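Ticket 233 – Live tracking, Stollalach 80K
Opened by: Inger Ketilsson
Status: waiting on vendor

11:40 Bib 201 shown finishing in first place, then leaving the Hjaltested aid station, in that order. Runner says he is flattered.

11:52 Restarted the Polar feed. Bib 201 now in third, and also still first.

12:15 Leif Dalsgaard checked the timing mats. Mat 3 is set to the wrong time zone, so everyone who crosses it gains an hour. Several runners have asked us to leave it alone. 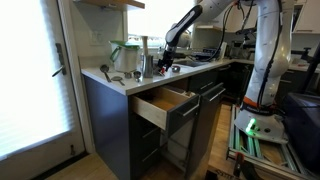 Robot arm at the kitchen counter, gripper down.

12:48 Leif reset the clock on mat 3. New splits look right. Old splits do not, and the Pridetti results page keeps both – apparently it likes to have options.

13:05 Cleared the page cache. Bib 201 has vanished from the race entirely. Marshal confirms he is on the climb and eating a sandwich.

13:30 Re-imported from the paper sheets. Order matches the marshals down to tenth place. Sent the duplicate splits to Pridetti and asked how to delete them. Auto-reply received.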